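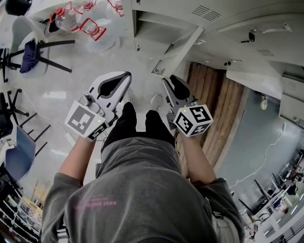
Gray sweatshirt, a gripper in each hand

Home Forums Newest Members
Search this board...
Filed under: Clinic Gear > Cold Chain

Meltier vaccine carrier, first impressions

tidepool_rn
5/4/26
We've had the Meltier at the Quintero outreach clinic since February and I love this thing! It's light, the lid closes with one hand, and $149 is a price we can pay. We bought 2 and the second is already out on the river route.

coldbox_kay
Great to hear, but I'd still take the Irnato for long days. The strap on the Meltier digs in – badly – once the ice packs are loaded.

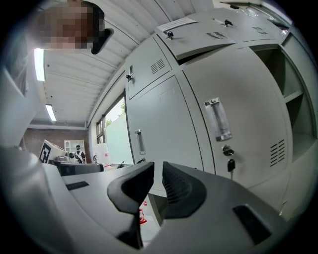 Do you freeze the packs solid before loading?
We let them sweat on the counter first, until we can hear water moving inside when we shake them.

tidepool_rn
Same! And a folded towel fixed the strap for me.

coldbox_kay
A towel shouldn't be part of the kit, sorry. I walk a long way with mine.

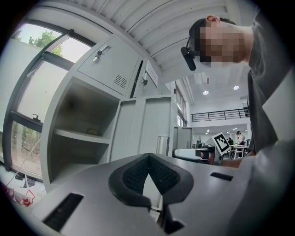

Re: Spare lids

marshmallow42
Tilen stocks lids for both – ours came fast and fit perfectly. So happy I didn't have to replace the whole carrier!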